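検索 キーワードを入力 検索
当サイトではクッキーを使用しています。閲覧を続けると、使用に同意したものとみなされます。 同意する

ヒンジキャップ

最終更新:2020年7月1日(水曜日) 執筆:ヤコーブス・ムングーニ(Jacobus Mnguni)

ヒンジキャップは、蓋と本体が蝶番部でつながった樹脂製の閉栓具の総称である。調味料、洗剤、化粧品などの容器に広く用いられ、片手で開閉でき、蓋を紛失しにくい。材質はポリプロピレンが主流で、繰り返しの曲げに強い性質が蝶番部に生かされている。

構造は、容器の口部にはまる基部、内容物が通る注出孔、孔をふさぐ上蓋の3要素からなる。注出孔の径は内容物の粘度に応じて定められ、粘度の低い液体には小径のものが選ばれる。基部の固定方式には、ねじ式と打栓式がある。前者は詰め替えに適し、後者は外れにくい反面、廃棄時の分別に手間を要する。 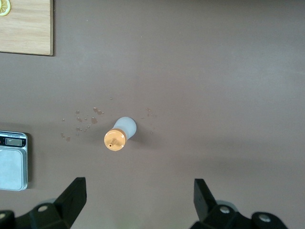
橙色のキャップを備えた白色のプラスチックボトル

ナンディジッツ地方では、グロレー社の工場が早くから成形を手がけた。同社の社史によれば、初年度の出荷は258箱にとどまったが、翌年には982箱、翌々年には最大3,342箱に達した。のちに同業のマブザ社が左右二か所に蝶番を置く型を発表し、両社の製品は長く併売された。現在、初期の金型の一部はゼスタットウッド資料館に収蔵されており、毎年2月に公開される。

分別回収では、本体とキャップの材質が異なる場合、取り外しを求める自治体が多い。このため近年は、切り込みを設けて打栓式の基部を手で外せるようにした製品も流通している。

関連項目:スクリューキャップ、中栓、ポリプロピレン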